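Recording Rules for the Glove Stations: Frequent Questions
Cletance Data Room, Mukach. Updated 20 November 2020

Who must follow these rules?
Everybody who wears the sensor glove or prepares a table, also guests from the Dirnenville office. Please read the whole page before your first session.

How long may I record without a pause?
The limit is 43 minutes. After this you take off the glove and rest the hand for six minutes at least. If your fingers feel numb, stop at once. We do not ask anybody to finish a take with pain.

What do I check before the first take?
Look at both markers on the cube. They must be clean, flat and without scratches. Then move each finger slowly and see that the linkages do not catch. A loose cube means the glove goes back to the shelf with a red tag — please do not repair it with tape.

Can my sleeve or my other hand cover the markers?
No. Push the sleeve back if it reaches the cube, and keep the free hand away from it. A take where the markers are hidden for long is rejected in the review.

Where should the cables go?
Leave enough slack that you can reach the far side of the table. No cable may pass under the object you will grip. Before you stand up, check that nothing is caught on your chair.
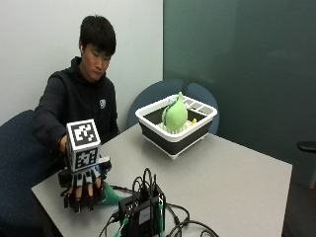
Which objects are permitted?
Soft toys and plain kitchen things are fine. Glass, knives and anything with liquid need a written permission from Kristýna Šimko. Put the objects back in their start places after every take.

I dropped the object. Do I delete the take?
Keep it and mark it as "drop" in the log. We want the failed ones too, and the Govindasamy checklist has a column for them.

How many takes make a full set?
One set is 100 takes with the same objects. You may divide it between two persons, but write both names.

Whom do I ask if my question is not here?
Write to Kristýna, or leave a note in the log. She reads it every morning.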